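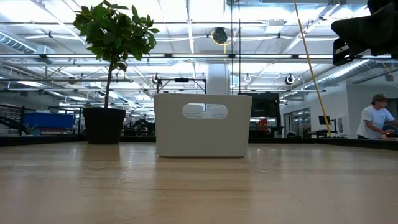

How to sort out a shared supplies cupboard

By Dilruba Bhattacharjee

These are the steps we followed at Falthorpe when the cupboard in the art and sewing room stopped closing. They will work for most shared cupboards where several groups put things in and take things out: glue, tape, thread, paint, pens, batteries, cleaning cloths. Allow an afternoon if there are two of you. On your own it will take longer, mostly at the sorting stage.

What you need

A large table you can leave covered for a few hours
Open baskets for bulky or soft things
Clear lidded boxes or trays for small things
Masking tape and a permanent marker
A notebook
Bin bags and a cardboard box for things going elsewhere
A damp cloth and a dry cloth

Don't buy any containers yet. Use what you have for the first sort and measure the shelves before you spend money. We bought first and ended up with three tall boxes that would only go in on their sides.

Step 1. Empty the cupboard completely

Take everything out, top shelf first. It is tempting to leave a shelf that looks tidy, but the tidy shelf is often where the oldest stock is. Ours had 17 glue sticks at the back, almost all of them dried out.

Wipe the shelves and leave the doors open while you do the next part. If there is lining paper, lift it and check for spilt paint. Anything sticky comes off with warm water and washing-up liquid; old tape marks may need a little white spirit, in which case open a window as well.

Write down the height, width and depth of each shelf. Measure the height at the front edge. Some cupboards have a lip there that takes off a centimetre or so.

Step 2. Sort by job

Most people sort by what a thing is made of or what shape it is. It is easier to find things later if you sort by the job. Put what is needed to thread and mend a sewing machine in one pile, even though that means a screwdriver sits with the bobbins. Put what is needed for painting in another.

Mwangi Bakilana runs the evening class and asked for a "start of session" pile: register, pens, name stickers, scissors. This was a good idea and it now has its own basket at waist height.

Keep going until each item is in a pile. If you have a heap of odds and ends left over, go through it once more and then give it one box, marked "Odds and ends", and no more than one.

Step 3. Test and throw out

Try every pen on scrap paper. Open every pot. Paint that has separated can usually be stirred; paint that smells sour should go. Check dates on glues and fillers.

Batteries should not go in the ordinary bin. Most larger supermarkets have a collection point. Solvent and old varnish need to go to the household waste site — ring first and ask what they take.

Step 4. Choose containers

Baskets suit fabric, wool, rolls of tape and cloths, and they are quick to lift down if they have handle holes. Small items work through the gaps in some baskets, so look at the base before using one for pins or buttons.

Clear boxes suit anything people need to recognise without opening a lid. Shallow is better than deep. Once things are stacked more than two layers high, people dig, and the box gets mixed up again within a week or so. Small pots with screw caps can stand side by side in a tray. Mark the cap as well as the side if you will be looking down on them. 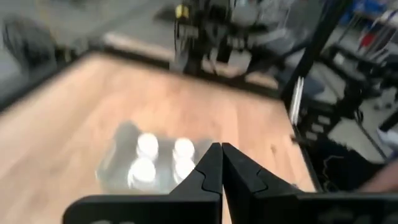

Step 5. Label everything

Use masking tape at first and live with it for a month. You will change your mind about at least some of the names. Printed labels can come later.

Write the label in the words people use. We had "Adhesives" and changed it to "Glue". Put the same label on the shelf edge as on the container, so that it can go back to the right place when the shelf is empty.

Lids get swapped. Label the box itself and then the lid.

Step 6. Put things back

Heavy things go on the bottom shelf, and things used every session go between waist and shoulder. Anything sharp or poisonous goes at the top or, better, in a lockable tin. Leave a gap on each shelf the width of one container. A completely full shelf will not stay in order.

Fill one container at a time on the table and shelve it before you start the next.
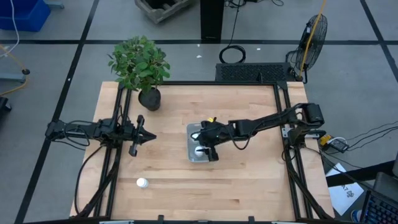
A small clear container near the middle of a wooden tabletop.

Step 7. Make a list and check it

Tape a sheet inside the door with the name of each container and which shelf it is on. Ours has 9 lines. Add a column headed "Running low" and tie a pencil to the hinge.

Someone needs to read that column. Wafula Urio looks at ours at the start of each month and orders from it. Victor Nyanda covers when he is away, and the spare key is kept at the front desk.

Common problems

Containers going back to the wrong shelf: the shelf label has probably fallen off. Masking tape does not last well on painted metal. Use card in a clip-on holder.

Groups keeping private stock: give each group one basket with its name on and ask them to keep it to that.

Running out of one thing all the time: move the spares somewhere else and put out half the amount. It sounds wrong, but you notice sooner.

We did the whole cupboard again in October and it took less than an hour.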